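About Trerex

Trerex supplies back-office software and compliance support to licensed lottery operators and charitable gaming organizations. We are a private company with offices in Fevstead.
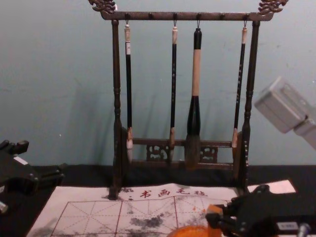
We started as a two-person bookkeeping service for charity bingo halls. The work was mostly paper. Halls kept their session reports in binders, and at the end of each quarter somebody had to add up the card sales, the prizes and the pull-tab inventory and send it all to the state. We wrote a small program to do the adding. Other halls asked to use it, and after a while the program was a bigger business than the bookkeeping.

Today 40 people work at Trerex. Most of them are in product development and customer support. The rest handle compliance research, training and accounts. A good number came to us from the operator side and have worked a drawing, closed out a retailer or sat through an audit.

What we do

Our main product is Roninon, a reporting and reconciliation system. It takes in sales data from retail terminals, websites and hand-entered session sheets, matches it against bank deposits, and produces the reports a regulator asks for. When the numbers don't match, Roninon flags the record and keeps it open until a person signs off on it. The system is used at 3000 retail and hall locations.

Our second product, Kushnir, handles player accounts for online raffles and subscription lottery play. It covers age and address checks, deposit limits, self-exclusion lists and payment of small prizes. Large prizes still go through the operator's own claims office, and we have no plans to change that.

We also offer compliance support as a separate service. Rules on ticket wording, advertising and record retention differ from one jurisdiction to the next, and they change often. Our research team tracks the changes and writes them up in short notes that go out to customers every month. You don't have to use our software to subscribe to the notes.

What we don't do

Trerex does not run games, sell tickets or take bets. We don't own a stake in any operator, and we don't take a share of sales. Customers pay a flat license fee based on the number of locations. We don't sell player data or use it for marketing — it belongs to the operator and is returned or deleted when a contract ends.

Responsible play

Every Kushnir account has spending and time limits available from the first login, and operators can't switch those tools off. A request to lower a limit takes effect right away. A request to raise one has a waiting period, which the operator sets within the rules of its license. Self-exclusion can be requested by phone or in writing as well as online.

Support and training

The support desk is in Fevstead and is staffed by our own employees. New customers get 3 training sessions as part of setup, held on site or by video. Extra sessions can be booked at the hourly rate on the price sheet. Each June we hold a user meeting where customers go over the coming year's changes with the development team. Attendance is free, but space is limited and we ask each organization to send no more than 5 people.

Working here

Open jobs are listed on the Careers page. Some positions require a background check or a vendor employee license, and Trerex pays the filing fees. We don't accept resumes through outside recruiters.

Contact

For sales questions, use the form on the Contact page. Current customers should call the support number printed on their invoice — it reaches the desk faster than the form does. Regulators and auditors can ask for the compliance office at the main number.

Page last updated 11/17/19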